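Stonell Produce Handling Project: Progress Report to the Pullarow Fund
Submitted 1/19/21 by Manolis Tzanetos, project lead
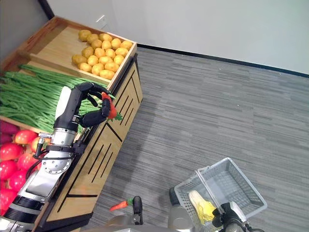 What has the grant paid for since the last report?

Mostly operator time. Two people have been trained to drive the arms by remote control, and between them they have recorded 2130 demonstrations of picking an item from a store display and putting it in a shopping basket. Of those, 865 were good enough to keep for training. The rest were dropped for slow starts, lost tracking or an item that ended up on the floor.

Work done

The display stand and basket task replaced the shelf task in September. We made the change after talking with Rustad, the grocery partner, whose staff said that loose produce takes up most of their picking time. Each session uses potatoes, green beans, tomatoes, onions, carrots and corn. The operator is given an item by name, picks it with one hand and keeps the basket steady with the other.

Using both hands at once was harder to teach than we planned for. New operators tend to watch the picking hand and forget the one on the basket, so the basket drifts. We now give every operator 50 practice runs before any recording counts. Rejected runs have dropped since this rule came in, though we have not had it in place long enough to give a fair figure.

We also tried teaching by hand, with a person moving the arm directly. This gave smoother reaches but poor finger positions, and 274 runs were recorded before we stopped. They are stored separately and are not part of the total above.

Problems

Small carrots are the weakest item. The fingers close well on the thick end, but a grip near the leaves often slips. Green beans are the next weakest, as operators pull up several when they want one. The glove controllers from Wivislow have needed new finger sensors twice. The second set arrived nine days late, and one week of recording was lost.

Spending

Operator wages are on budget. Repairs are over budget because of the sensors, and we have covered the difference from the travel line. No extra money is requested at this time.

Next period

We will train the first model on the kept runs and test it on the same six items. Operators will keep recording in the mornings, with extra time on carrots and beans. Rustad has asked to see the test in person, and we are working out a date with their store manager. A list of the kept runs by item will be sent to the fund office with the next invoice.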